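Shared Kitchen News

Changes to the kitchen from 19 February 2018

The Anbridge shared kitchen has been open to members for four years now, and the way it gets used has changed a good deal in that time. In the first year most bookings were for a whole day. Now most are for two or three hours, often back to back, and the handover between one group and the next is where things go wrong. The items below cover the new booking slots, the shelf and fridge rules, the dish exchange and the money.

Booking slots

Slots will now be three hours long, with a half hour gap between them. The gap belongs to the group that is leaving. Please have your food packed and your surfaces wiped by the time it ends. If you arrive early for the next slot, wait in the hallway or the front room until the other group is out.

You can book two slots in a row, but you can't book three. Members who cook for the Watness lunch club asked for an exception on soup days, and they have one. Everybody else who needs a full day should write to Birsen Sönmez, who keeps the calendar. Give her two weeks.

Cancellations should be made by noon the day before. We don't charge for late ones and have no plans to start, but last August there were several evenings when the kitchen sat dark while people were on the waiting list.

The ovens

The left oven runs hot. It has been looked at twice and the thermostat has been replaced once, and it still runs hot. Set it 20 degrees lower than your recipe says and check early. The right oven is fine. The door on the right one needs a push at the end to close all the way, and if you don't hear it click it hasn't closed.

The timer on the wall is not connected to anything. It rings when the time is up and that is all it does. Two trays of flatbread were lost in January by a group who thought it would switch the oven off.

Shelves and fridge

Every group has one dry shelf and one fridge bin. Label both with your group's name and the date you last checked them. Food without a label is thrown out when the fridge is cleaned, which happens after the last slot of the week. Labels and a marker are in the top drawer by the door.

Open bags of flour and sugar have to go into a lidded container. We had moths in the summer. It took most of a month to get rid of them, and all the shared dry goods had to go. If you see one, tell someone the same day.

Spices on the long rack are for everyone. When you finish a jar, write it on the pad. Tuncay Taşdemir buys the refills once a month and he goes by the pad, so a jar that isn't written down won't be replaced. He also asks that people stop writing "spices" as a single item.

Knives

There are now eight knives in the block, and all of them have been sharpened. They are sharper than what you may be used to here. Please don't put them in the dishwasher or leave them in the sink under water. The bread knife is for bread. The old paring knives with the loose handles have been thrown away, including the one with the red tape.

Dish exchange

Over the past year we have been given far more dishes than we can store. Many came from people who were moving, and a large lot came from the Laretti cafe when it closed. The cupboards along the back wall are full, and plates have been stacked on top of the fridge, where they should not be.

For the rest of the winter there will be a dish exchange in the front room. Bring something you don't use and take something you will. You can also take without bringing. Bowls, small plates, mugs and serving trays are the things we have the most of. We are short of large mixing bowls, lids that fit, and anything that can hold soup for more than ten people. 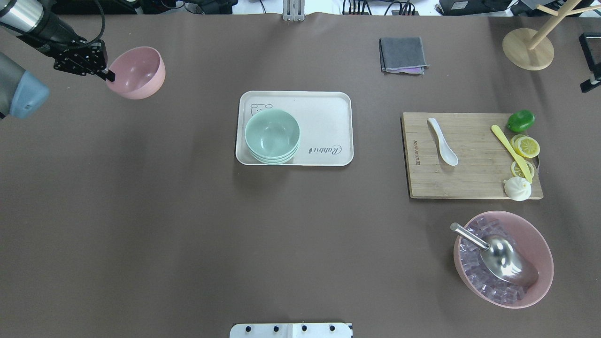
Chipped or cracked pieces should not come to the exchange, even if the chip is small. Wrap them in newspaper and put them in the trash at home. Plastic lids without a container, and containers without a lid, are also not wanted. Eulalia Carrasco is sorting what comes in and would like it washed first.

Anything still in the front room when the exchange ends will go to the thrift store on the corner. If you have lent the kitchen something and want it back, come and get it before then. A few members have done this already - one found a casserole dish she had been missing for two years.

Money

The kitchen took in $2,015 in booking fees since the last newsletter. The largest expense was the repair to the drain under the double sink, which cost $543. Gas and electric together came to a little more than last winter, and the plumber has told us the water heater should be replaced within the year. We have put $1,000 aside for it. The rest will have to come from fees or from the spring supper.

Booking fees stay the same for now. Groups who owe for December should pay Xolani Baloyi by check or in cash. He can be found at the kitchen most mornings before the first slot.

Spring supper

The supper will be held in the long hall again. Last year we sold 300 tickets and ran out of rice, so this year there will be more rice and the same number of tickets. Ingvild Sjögren is putting together the menu and has two main dishes settled, a lentil stew and a baked fish. She needs people to make salads and at least four people for desserts. Nut-free desserts are especially welcome.

We also need help with setting tables and with washing up afterward. The washing up took until past eleven last time with five people, so a few more would make a difference. The sign-up sheet is on the inside of the kitchen door.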